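Temach House Residents' Association
Minutes of the Lounge and Library meeting, Thursday, 4 p.m.

Present: Tekle Demissie (chair, and also minutes, after a silence), Mrs. Wurgate, Mr. Samonte, Ms. Huvetti from the second floor, and Ms. Huvetti from the fourth floor, no relation. Apologies from everyone on the first floor, who have a bus trip.

1. Minutes of the last meeting

Approved with one correction. Mr. Samonte did not "storm out" in April. He left at a normal speed and would like that written down.

2. The bookshelves

Mrs. Wurgate reported that sorting is under way. She has reached the letter G. Mr. Samonte asked whether this was G by author or G by title, and was told that it had been author until D, at which point a different person took over. It will be author from now on. A to D are already fine. E and F will be looked at again by whoever did them.

Large-print books are to go at a height where people who need large print can see them. This was agreed in March as well.

Discussion of whether to keep the encyclopedia. The set lacks one volume and is wrong about several countries. Ms. Huvetti (second floor) uses it to press flowers. Kept.

3. Things on chairs

The chair reminded the meeting that the armchairs are for sitting in. During the sorting they have become a sort of annex to the shelves, and a person coming down after lunch with a newspaper has to negotiate with a pile before she can get settled.

Mrs. Wurgate said that books have to go somewhere while the shelves are being done, and that she was not going to put them on the floor at her age or at theirs. Mr. Samonte suggested the round table. Mrs. Wurgate said the round table was for the sign. 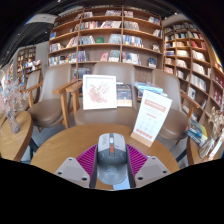

It was then asked who had put the flower picture on the chair. Ms. Huvetti (fourth floor) said she had, in order to see how the pink looked against the brown. Opinion was divided. Mr. Samonte thought it looked very well where it was and that the chair should be retired. The rest of the meeting would prefer it on a wall.

Agreed: the picture goes up in the hallway by the mailboxes. Mr. Samonte has a hammer. Ms. Huvetti has a level and will be standing behind him.

Agreed also: anything left on an armchair after supper will be treated as a donation and shelved, under author. This includes magazines, knitting and, after last week, Mr. Samonte's reading glasses, which are now back with him.

4. The table sign

Ms. Huvetti (second floor) feels that the sign leans. The chair feels that it has always leaned. Mrs. Wurgate said the lean mattered less than the print, which she has been unable to read from any chair in the room, with or without her distance glasses. A new one in bigger letters was proposed. There followed a long exchange on what it ought to say, the current wording having been written by five people in the first place. The wooden base is to be kept and a bit of folded card tried in the slot.

Wording carried over to next month. Suggestions in writing, please, and under ten words. "Put it back where you found it" was received from the floor during the meeting and is already under consideration.

5. Money

There is $100 in the lounge fund. Requests received: a reading lamp, a second reading lamp, and a subscription to a sailing magazine. The chair pointed out that we are some distance from the sea. One lamp approved, plain, with a switch that can be found in the dark. Mr. Samonte wished his support for the sailing magazine noted.

6. Any other business

The code for the side door is now 2924. Please do not write it on the side door.

The armchairs have wooden armrests and Ms. Huvetti (fourth floor) asks that cups not be balanced on them. She looked at the chair while saying so. The chair has moved his cup.

Somebody has been using a bus pass as a bookmark. It was found in a thriller, at a good part, and can be collected from Mrs. Wurgate.

Next meeting in May, same time, same room. Whoever arrives first puts the heating on. Cake is Mr. Samonte's turn and he has been told.

Meeting closed when the kettle boiled.

T. Demissie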